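Gathering "Throw It Away" Examples at Home with a Hand-Held Gripper

Posted 2 November 2020 in How We Record

When I started putting together our trash-and-tidying collection for Punis, I assumed it would be the easy one. You pick something up, you drop it in the bin, you do it again until lunch. Well, it took most of October, and I learned a good deal along the way (some of it by throwing out a whole afternoon of recordings), so I'm writing it all down for anybody who is about to start on the same kind of job with a gripper of their own.

Start with the task sentence. Before you touch the gripper, write down in plain words what one example is. Ours reads: "Pick up one piece of trash and let go of it inside the bin." Everything that follows hangs on that sentence. If you find yourself picking up two wrappers at once, or nudging the bin closer halfway through, you're recording some other task, and it belongs in some other folder.

Next, choose your trash. Please don't go and buy a bag of matching boxes! Cartons, packets and crinkly wrappers all behave differently between the fingers, and the model needs to meet every one of them. Long, stiff cartons are worth a good many tries, as they like to land on end and lean over the rim. Clear plastic deserves plenty of tries too, since it's hard for a camera to make out against a dark liner.

Now walk through one example slowly, without recording. Open the fingers wide, come down over the object, close, lift, carry, and stop above the opening. Lower a little, open, and then hold still for a slow breath before you back away. That pause at the end feels silly for the first hour and I promise you'll stop noticing it. With the Kuusk software we trim each recording by hand, and a clean pause makes the end so much easier to find. 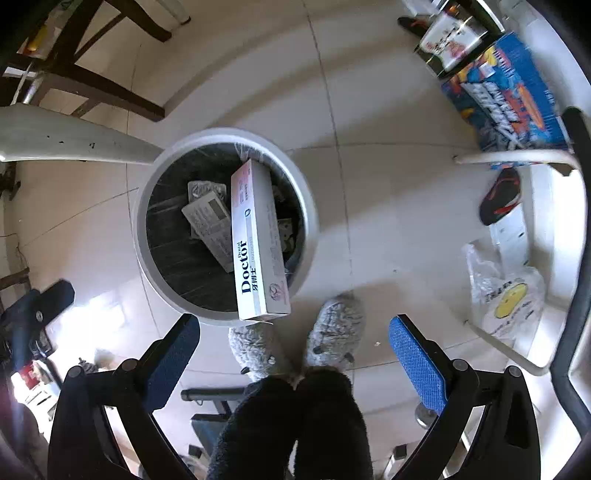
Laine Jankauskaitė wrote in after reading my draft to ask whether a carton that ends up sticking out over the rim should count as a success, and she said that in her own set she had marked those as failures and later wished she hadn't. I've gone back and forth on this one myself. What we settled on is a third label, "in, but proud of the rim," and whoever trains the model can decide which pile it goes in. It costs one extra key press, and Laine tells me she is now going back through her old set to do the same.

A word about the floor around the bin. My first instinct was to clear everything away, and the early recordings were very neat indeed. They were also all alike. These days I leave the shoes, the bags and the furniture wherever they happen to be, and I work from where I'd naturally stand. I move the bin every 6 examples, sometimes only by a tile, sometimes to the other side of the room. Empty it now and then as well, so that you have plenty of examples with a bare liner and plenty with a good heap.

Light matters more than I expected. If there's a bright patch on the floor, do a run with the bin beside it and another well away from it, and glance at the footage before you go on. Fast swings of the wrist will smear any lettering in view, so keep your turns gentle.

At the end of each session, fill in the sheet while it's fresh: room, bin, liner color, objects used, labels. Our first full round came to 334 recordings, of which 302 survived checking. Most of the ones we lost had been stopped too early, before the fingers had cleared the bin. I had 239 of them labeled before I thought of the third label, so I got to watch those twice.

If you're using the Iveck mount, check the screws between sessions and wipe the finger pads with a damp cloth. Let them dry fully before you pick the gripper up again.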